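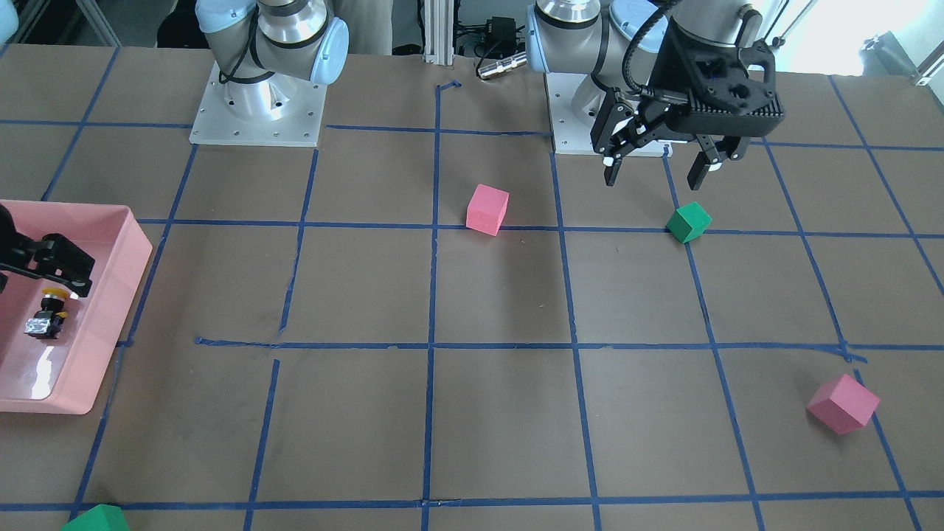 ルツ記、たった4章なのに何回読んでも新しいところで引っかかる。今朝も読んでしまったので、忘れないうちに連投します。長くなるかも!

---

まず1章。飢饉でベツレヘムを出ていく話から始まるんだけど、ベツレヘムって「パンの家」という意味なんですよね。パンの家にパンがない。1節目からこれですよ。何年も素通りしてました。

---

モアブに移って、夫が死んで、息子が2人とも死んで、残ったのは女ばかり。ここまでわずか5節。悲しみの描写がほぼゼロで、事実だけが並んでいくのがかえってこたえる。

---

で、ナオミの「わたしをナオミ(快い)と呼ばないで、マラ(苦い)と呼んでください」。この人、神さまに対してものすごく率直に文句を言う。それを誰も叱らないし、聖書もそのまま載せてる。わたしはここが大好きです。

---

しかもナオミは「出て行くときは満たされていたのに、うつろで帰らされた」と言うんだけど、その横にルツが立ってるんですよ!! 「あなたの民はわたしの民、あなたの神はわたしの神」とまで言ってついてきた嫁が、すぐ横に! 見えてないんだなあ、つらいときって。

---

そのあと1章の最後の一文が「大麦の刈り入れが始まるころ」。さらっと書いてあるけど、最初の飢饉とここで対になってる。パンの家にパンが戻ってきた。ナオミはまだ気づいてない。読んでるこっちだけ先に知らされる感じ、うまいなあと思う。

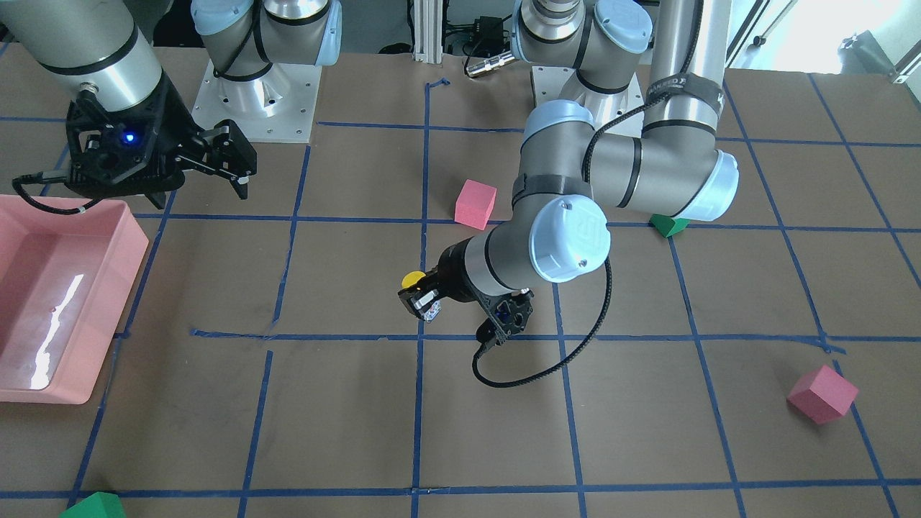 2章の落ち穂拾い。レビ記に「畑の隅まで刈り尽くすな、落ち穂を拾い集めるな」という決まりがあって、貧しい人と寄留者のために残しておく。ルツは貧しいし外国人だし、まさにその決まりが想定していた人なんですよね。律法が一人の人の昼ごはんになってる。

---

ボアズが若い者たちに「わざと束から穂を抜き落としておきなさい」と言うところ、毎回にやにやしてしまう。決まりを守るだけなら言わなくていいことなので。しかも本人には内緒。

---

それで夕方に打ってみたら大麦が1エファ。升の大きさには諸説あるけど、落ち穂拾いの一日分としてはどう考えても多い。ナオミが「今日はどこで拾ったの」と前のめりになるのもわかる。1章で苦い苦いと言っていた人が、ここで初めて明るい声を出す(ように読める)。

---

あと2章で好きなのが「たまたまそこは」という言い方。ルツがたまたま入った畑がボアズの畑だった。神さまが導いたとは書かない。この書、神さまが直接何かをしたと語り手が言う場面がとても少なくて、数えてみたら2か所でした。1章6節(民にパンを与えた)と、4章13節(みごもらせた)。パンと子ども。

---

8月に読書会で3章をやったときは、打ち場の夜の場面で全員ちょっと黙りました。あれは何が起きてるのか、はっきりとは書いてない。ただボアズが「着物のすそを広げてください」と言われる、あの「すそ」が、2章でボアズ自身が口にした主の「翼」と同じ単語(カーナーフ)だと知ったときは声が出ました。

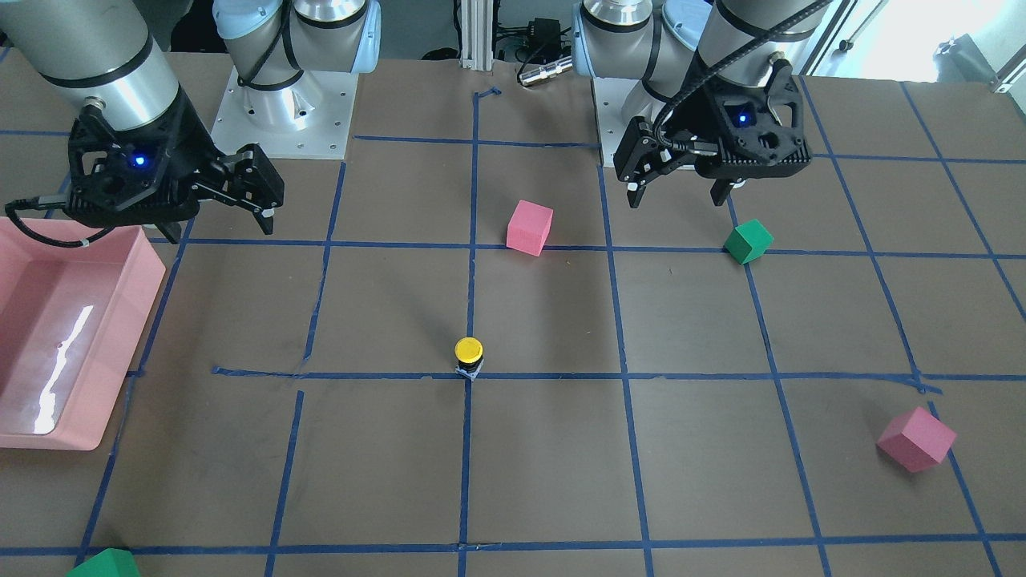
つまりルツは「主の翼の下に来たあなたに報いがあるように」と祈ってくれた当人に、じゃあその翼をあなたが広げてください、と言ってるわけです。祈った人が祈りの答えにされる。強い。強すぎる。

---

4章は門での交渉。最初に権利があった親戚が出てくるのに、名前が出ない。「だれそれさん」みたいな呼び方をされてる。自分の相続が損なわれると困る、と降りた人の名前が残らなかったの、けっこう怖い話だと思う。

---

そして赤ちゃんが生まれて、近所の女の人たちがナオミに言うのが「あなたを愛する嫁、七人の息子にもまさる嫁」。1章でナオミに見えていなかったルツを、ご近所さんが言葉にしてくれる。ここで泣きます。

---

最後は系図でおしまい。オベデ、エッサイ、ダビデ。マタイの1章にもルツの名前が出てきます。アドベントが近いので、クリスマス前に読む書としてもすごくおすすめ。ゆっくり読んでも一晩あればだいたい足ります。

---

訳は手元の2つを並べて読んでます。「翼」と「すそ」のところは訳によって印象がかなり違うので、お持ちのもので3章9節がどうなってるか、よかったら教えてください! 次はヨナ書をやりたい。あれも4章です。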